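Notice to Residents Concerning the Laundry

The following was posted in the vestibule of Gurnwood House in November, on the letterhead of the Office of Residential Affairs, and was replaced on several occasions as corners of it were removed for shopping lists.

Residents are advised that the laundry arrangements on the upper floor have been revised. The former machine, a Truver of considerable age, has been withdrawn from service. It is to be replaced by a unit with two drums, one above the other, each with its own round door. The upper and lower drums are to be regarded for all administrative purposes as separate machines. A resident who has reserved the upper drum has not reserved the lower drum, and the reverse also holds.

Reservations are to be entered in the green book. Entries in pencil will not be honored. Entries on behalf of another resident will be honored only where that resident has signed.

M. Woldegiorgis
Residential Affairs

The first objection was received before the end of the same afternoon. It came from Mr. Valtteri Kauppinen of Room 105, who wrote that he had lived at Gurnwood House for longer than the green book had existed, and that he did not propose to sign for his own socks. The objection was entered in the file and acknowledged in writing.

The second was submitted by Miss Kaisu Lehtinen of Room 108. Miss Lehtinen did not object to the book. She objected to Mr. Kauppinen, who had in the opening days of the new arrangement put his name against the lower drum every evening at seven, and who on four of those evenings had washed nothing. She had gone up herself and looked through the door. The drum had been empty and the light in the room had been on.

Meron Woldegiorgis read both letters twice. The regulations made provision for late removal of garments, for overloading, and for the use of dye. They made no provision for a resident who reserved a drum and left it empty. A letter was accordingly sent to Mr. Kauppinen, inviting him to state his purpose. His reply was delivered by hand.

"Madam," it read. "Seven o'clock was my wife's hour. She did the wash at seven and I sat with her while it turned, and we talked over the day. The old machine made a noise like a tram. I am told the new one is quiet. I have not yet been able to bring myself to start it. I will of course give up the hour if it is required by Miss Lehtinen, who has, I understand, a great many towels."

The letter was not placed in the file. Meron kept it in the desk drawer with the spare keys, and for two days no action was taken in the matter, a delay for which there was no precedent under the present administration.

On the third day Marwan Smadi, who maintained the building's plumbing under the Sachdeva contract, was asked whether both drums could be operated at the same time by different parties without detriment to either. He replied that they could. He was asked whether the floor would bear two chairs. He looked at the floor for a while and replied that it would bear a piano.

An amendment to the notice was issued that evening.

Residents are advised that the hour from seven to eight is henceforth designated a shared hour. The lower drum is assigned to Room 105 and the upper drum to Room 108. Two chairs will be provided. Either party may use the allotted drum or leave it unused, and no statement of purpose will be called for.

Miss Lehtinen protested this in the strongest terms and arrived at five minutes to seven with her towels. Mr. Kauppinen was already seated. According to the only account available, which is Miss Lehtinen's, nothing was said until her towels were well into the rinse – at which point he remarked that his wife had always used too much powder, and she replied that everybody did.

The following week he brought a yellow shirt.

The file was closed by Aino Laaksonen, who succeeded to the office in the spring and who found the letter among the keys. She read it standing up. The green book was by then almost full, and she ordered another of the same make from Zilora. Before the first entry could be made in it she wrote two room numbers against seven o'clock, in ink, on every page. 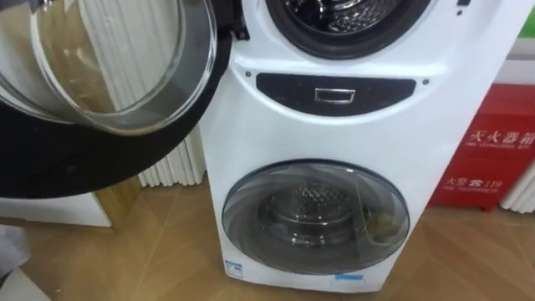
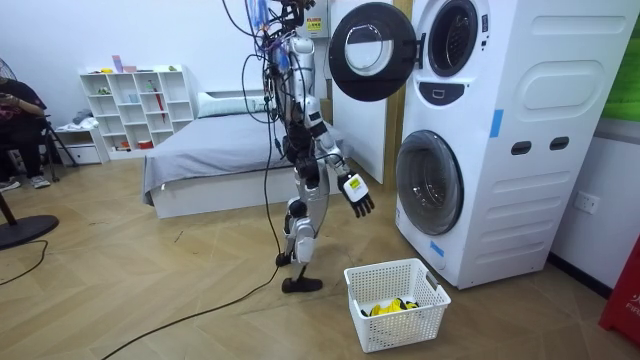
The two-drum machine, upper door open and lower door closed.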